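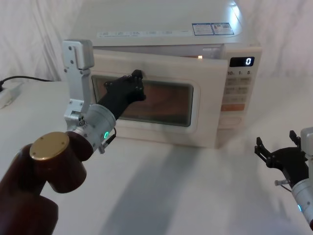 3. Battery and compass set-up

Complete this section before the first flight and again after any firmware update. The Flotis must be on level ground with the propellers removed.

3.1 Installing the battery

1. Check that the power switch is set to OFF.
2. Slide the battery into the bay with the label facing up until both latches click.
3. Connect the balance lead, then the main lead.
4. Close the bay cover and turn the locking screw clockwise by hand. Do not use a tool.

CAUTION: Do not fit a battery that is swollen, dented or leaking. Store it in a fireproof container outdoors and contact your Plesen dealer.

3.2 Calibrating the compass

1. Carry the aircraft outdoors, at least 21 meters from vehicles, metal fences and power lines.
2. Switch on the controller first, then the aircraft. Wait for the status light to turn solid green.
3. Hold the MODE button for 6 seconds. The light flashes blue.
4. Hold the aircraft level and turn it through 2 full circles.
5. Point the nose straight down and repeat.
6. Set the aircraft down. A solid green light means that the calibration has been saved.

If the light turns red, move to another spot and start again from step 3. After three failed attempts, see section 7, Fault codes.

NOTE: Phones, keys and watches can affect the reading. Leave them with someone else or put them down well away from the aircraft.

3.3 Setting the home point

1. Open the Collet app and select Aircraft, then Home.
2. Wait until the satellite icon stops blinking.
3. Tap Set Home. The controller beeps twice.

The home point is cleared each time the aircraft is switched off – set it again before every flight.

Refit the propellers as described in section 4.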